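Saturday, dishwashing task, club bench

Mwende and I worked on the plate step. Keith could not come, so I write down more than usual.

The left gripper must take the plate by the rim. If the fingers close too far inside, the plate tips.

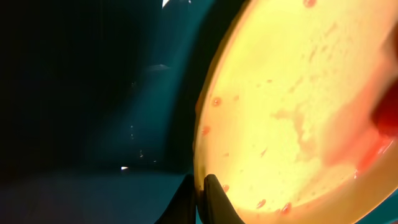

I lowered the closing speed by 2 steps and we agreed to keep this value for the Cletevar round. Maritza has the old settings if we need them.

Second point is the trays. 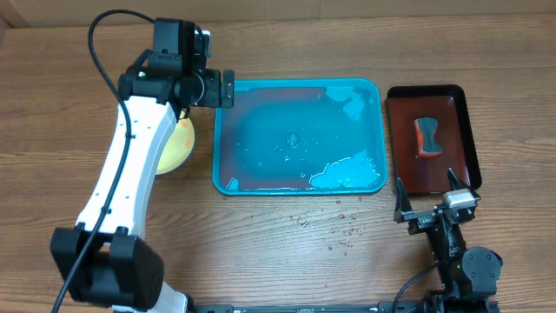 Pushpa asked last week for fixed start positions, and I think she is right. We should mark them with tape. The sponge in the black tray stands with its long side pointing up and down, and I would like to write this in the start sheet too.

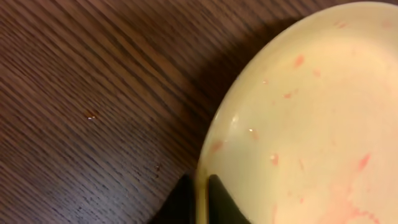
*Wrist camera, one finger on each side of the rim.*

For the stains we use the same sauce for everybody, otherwise the scores are hard to compare.
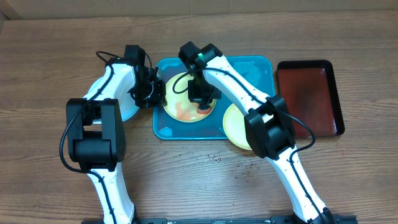 Still open: who brings paper towels, and whether 12 runs are enough for the report. Gerardo wants 16.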